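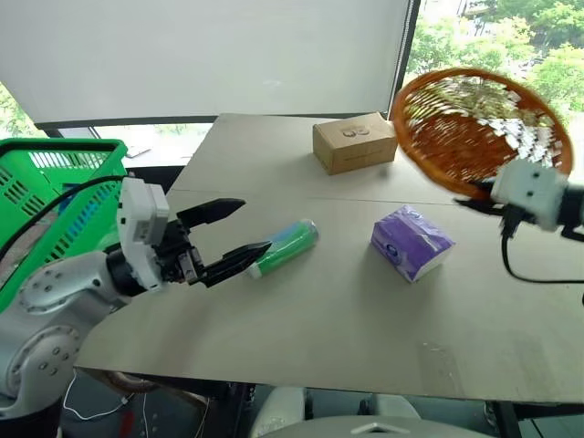

The two-armed cell at Flikis, with the left gripper at the can and the right one holding the woven tray.

By the time I had found the right door, Jérémie Cordier had already put the kettle on, and he apologized for the mugs, which he said were the good ones. He looks after the two-armed machine at Flikis, a small workshop that handles sorting trials for stores and suppliers, and he has looked after it since it came out of its crates in February of last year. I had asked him for half an hour. He gave me most of the morning, and I can't say I tried very hard to leave.

The machine has a name, Aliyu, and I never did get to the bottom of why. Cordier uses it the way you might use the name of an old car. "Aliyu's left arm is the easy one," he told me, pulling a stool up to the table. "The right arm has the tray work, so it does more lifting and more tipping, and you feel that in the wrist long before the software says anything."

How do you feel it? He laughed and said that was the question he had been hoping for. Every morning, with the power off and the brakes released one at a time, he holds each gripper by its white housing and rocks it gently from side to side. "You are feeling for a little knock. If there's a knock, I check the bolts at the mount with the torque wrench before I go blaming anything deeper inside."

Then come the fingers. They are black, with angled tips, and he wipes them down with a dry cloth and closes them on a strip of paper. The paper should hold evenly all the way along. If it swings, one finger has shifted, and he loosens the pair and sets them again. "Cans are what punish them," he said. "A can on its side wants to roll, so the tips have to come in level. With a basket tray you can be a bit sloppy and the weave forgives you."

I asked about the cables, because they were what I had noticed first, looping back from behind the grippers. He was pleased by this too (he is a man who is pleased by most questions). Those loops are set by hand, and he spent the better part of his first month on them. Too short, and the arm pulls at the connector when it reaches across. Too long, and the cable drags over the boards and catches on whatever has been laid out that day. "I moved one clip on the right side, I don't know, over and over, and then one day it was fine and I put my pencil down and went home early."

He keeps his notes in a paper log, and he turned it around so I could read the most recent entry, number 814, which said only "right wrist, new clip, good." There was one long entry, number 209, and he went a little quiet over that one. It was the week the right gripper kept opening late. He changed the gripper and then the controller card, and in the end found a connector from Cidon that had been pushed in almost all the way. "Almost," he said, and tapped the page.

These days he runs the arms for 60 minutes at a slow speed before he lets them go any faster, and he stays in the room for all of it, usually with the radio on. The table gets checked as well. It is made of flat boards with a seam across it, and he runs a straightedge over the join to make sure neither side has lifted.

Before I went, I asked whether he would ever hand the job over. He thought about it for a good while. A colleague from the Grarkolau site is coming to learn the morning routine, he said, and he has been writing it all out for her, though he keeps adding pages. Then he went to rinse the mugs.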